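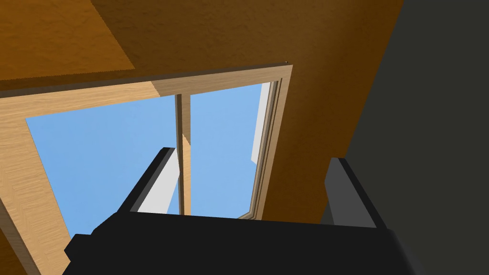 Onen Household Arm
Two-finger mobile manipulator for homes, small shops and test kitchens

Overview | What it can do | What it can't do yet | Specs | Practice rooms | Questions

The Onen is a single arm on a rolling base, with a wide two-finger gripper and a camera at the wrist. We build it in Rullthorpe and we've been putting it to work on ordinary chores since the first one could stand up without a laptop taped to its side. People write to us every week with the same question: can a machine do housework now? Our answer is that it can do some of it, some of the time, and the list is getting longer in ways that really excite us!

This page tries to give you the whole list, including the parts we lose sleep over.

WHAT IT CAN DO

Clear a table. Cups, bowls, plates, a cereal box, the remote. The Onen picks up one thing at a time and carries it to a spot you've taught it. It's slow (a full breakfast table takes it up to 30 minutes) but you can be in the other room while it happens, and for a lot of our users that's the whole point.

Sort and shelve. Our shop-floor customers use this most. Boxes with flat sides are a joy for a parallel gripper, and the arm will happily move stock from a cart to a low shelf all afternoon. Hala Amrani runs a small hardware store and has hers restocking paint cans in the hour before opening. She sent us a long email about it, mostly about can handles, and we changed the approach angle in the next release as a result.

Open and close. Drawers with bar handles, most kitchen cabinets, sliding doors that run freely. Knobs are hit and miss, and round wet knobs are mostly miss.

Wipe flat surfaces. Counters, tables, the top of the washer. You put the cloth in the fingers, it does the wiping. It presses evenly and it doesn't get bored, so it covers the back corners that people skip.

WHAT IT CAN'T DO YET

Laundry. It can move a basket by the rim and it can pull clothes out of a front loader. Folding is a different story. Ruwan Dissanayake has been on our folding project since it started, and his current towel routine works on towels of one size, laid out flat, on a table of the right height. We love that routine. We wouldn't sell it to you.

Anything up high. Roof windows are the chore we get asked about most by people with attic bedrooms: open it in the morning, shut it when it rains. It sounds like a small job, and for a person with decent reach it is. For the Onen it means working with the wrist tipped far back, on a sloped surface, with a bright sky in the view and a much darker ceiling right beside it. The gripper is broad, too, and when the arm looks up past its own fingers it can hide the bottom rail of the window completely. If the handle is down there, the arm has to remember where it was.

We're working on this one in simulation at the moment, and Nabila Ghoneim's team has made more progress in the last few months than we expected. On the real arm, in a real attic, it is not a feature. Please don't buy an Onen for your roof window.

Stairs. It has wheels.

Soft, thin or slippery things. Plastic bags, single sheets of paper, a bar of soap. The fingers are rigid blocks with a thin pad and they like objects that push back a little.

Anything with a sharp edge or a flame. This is a hard limit in the software and we aren't planning to lift it.

SPECIFICATIONS

Arm: 6 joints, all with brakes
Reach: 90 cm from the shoulder
Gripper: two rigid parallel fingers, matte black housing, replaceable pads
Gripper opening: 10 cm
Sensing: wrist camera, base bumper, force sensing at each joint
Base: four wheels, fits through a standard interior door
Power: wall charger, swappable battery
Control: Nasr software, on the robot; no cloud account needed
Stop button: one on the base, one on the handheld

PRACTICE ROOMS

Every chore the Onen learns starts out in Irko, our simulator. Irko gives us kitchens, hallways, workshops and attics with the furniture, walls and windows already in place, and we can change the light, the slope of a ceiling or the position of a handle between one try and the next. A mistake costs nothing there. The arm can bump a window frame all night long and in the morning there isn't a mark on it.

Simulated rooms are also tidier than yours. Surfaces are smooth, the shading is simple, and there's never a coat thrown over the chair. So a chore that goes well in Irko goes next to our test apartment, where Khadija Morsy and her crew do their best to make life difficult. They leave shoes out. They hang curtains. They move the table a hand's width to the left and don't tell the robot. A chore has to hold up through all of that before it gets into a release.

Irko comes with the arm at no extra charge, and you can build your own rooms in it. Several school robotics programs use it without owning an arm, and we're very happy about that. Write to us for a classroom copy.

QUESTIONS WE GET A LOT

Can I teach it a new chore myself?
Yes. You hold the arm by the wrist and walk it through the motion, then correct it when it goes wrong. Short jobs with solid objects go best. Start with something like putting a mug on a hook.

Will it hurt my floors or my cat?
The wheels are soft rubber. The base stops when the bumper touches anything, and the arm stops when it feels a push it didn't expect. Keep an eye on it when small children or pets are in the room.

Do my old chores still work after an update?
They should. If one gets worse, you can roll back that chore by itself and keep the rest of the update.

How loud is it?
Quieter than a dishwasher. The gripper makes a click when it closes fully, and you'll hear that in the next room.

When is the next release?
June. Better drawer handling and a faster table clear are in it. Consolacion Dimaculangan keeps the release notes and reads every bug report that comes in, so send her the strange ones.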